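Flirasum Travel Safety
PRESS RELEASE
For immediate use

Festival visitors offered a safer way home, and a telephone answered by a human being

Flirasum, the visitor safety charity, will run a late-night help point for LGBT travellers at this December's Ivley Winter Carnival. It opens at 6pm each evening and closes when the last person has found their hotel, a task that last year took some of them until breakfast.

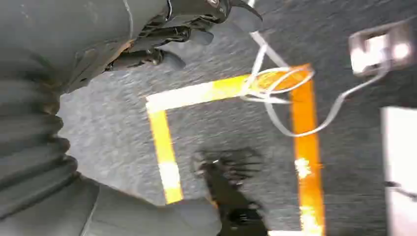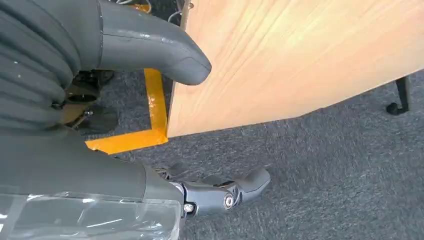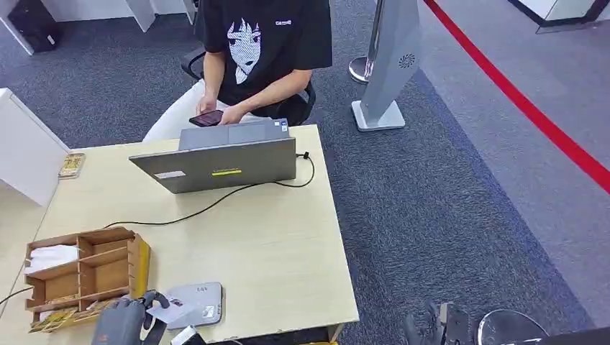

What visitors reported

Flirasum put its questions to 773 people who had travelled to a street festival abroad. Of these, 123 said they had been threatened, shoved or shouted at on the way back to their lodgings. Only 20 told the police. The usual explanation was that they did not know the number, though several knew it perfectly well and had been left listening to a recording of pan pipes.

"Every festival has a safety leaflet," said Gonçalo Carvalho, head of visitor support at Flirasum. "It tells you to stay hydrated and wear sensible shoes. I have nothing against sensible shoes, but they are of limited use when two men are following you down a side street."

What will be on offer

The help point will be on Hallell Street, between the bus stop and the shop that sells only hats. Staff will walk visitors to their door, help them report an attack and sit with them at the clinic if they need one. They speak English, Portuguese and Polish, and one is learning Dutch with more courage than success.

The helpline will be open throughout the carnival. Callers do not have to give a name or say why they are in town.

Hotels and bars

The Wasilewska hotel group has agreed to put the helpline number on the back of 400 room keys, where it replaces an advertisement for the spa. Bars along the parade route have been asked to display it by the door. Most have said yes. One wanted to know whether it would clash with the curtains, and talks continue.

Interviews

Gonçalo Carvalho is available for interview before 4pm, and after 4pm if there is coffee. Requests should go to the Flirasum press desk, marked "Ivley".

ENDS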